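Chores, in simulation and out of it

Sigrún Bech tests household manipulation for Prakmont, a small firm in Skancombe. I asked her whether a machine can do the chores yet, and she wanted the question narrowed first.

"Which chore, in which house," she said. "A two-finger gripper can pick a mug off a clear counter. Put the same mug in a full sink and the success rate drops to a level I would not sell."

Her group trains its controllers mostly in Briem, the in-house simulator. A policy gets 3000 trial runs there before it is allowed near hardware. Bech considers the figure modest.
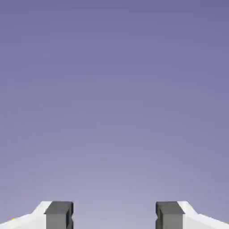

Simulated contact is the weak point, in her view. Rigid objects behave well enough. Cloth, wet sponges and plastic bags do not, and most housework involves at least one of them. "We can model a towel," she said, "but the model folds more politely than the towel does."

The hardware version, Prakar, is tested on seven tasks. Five are tabletop jobs such as sorting cutlery or stacking plates. Bech rates four of the seven as usable with a person in the next room. Making a bed is on the list and fails nearly every time. The usual fault is a lost corner – the fingers close, the fabric slides out, and the controller carries on as if it still had hold of it.

Shop-floor work is further along, she said, mainly in places where parts arrive in the same tray at the same angle. Restocking a shelf is closer to housework than most buyers expect. Boxes lean, labels peel and customers put things back in the wrong place.

I asked about speed. She said Prakar clears a table more slowly than a bored teenager, and that customers forgive this if they are out at the time. They do not forgive breakage.

The next round of tests begins in June, with laundry added. Bech expects socks to go reasonably well. She has asked for the fitted sheets to be left until the end.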